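Workshop Skills, Unit 4: Racks and Small Parts
Handout, revised 1/17/26

Welcome back! Today is all about wire racks – my favorite cheap tool on any bench. Lay your mat first, then set the rack near the middle, so both hands have space on either side. Thin dowels can stand upright in it, easy to grab.

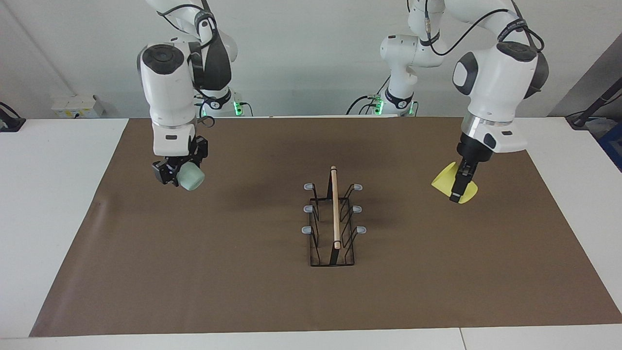

Try it with your own rack next, and swap places with your partner halfway through. Spare dowels are in the Kadlec bin, drawer 91.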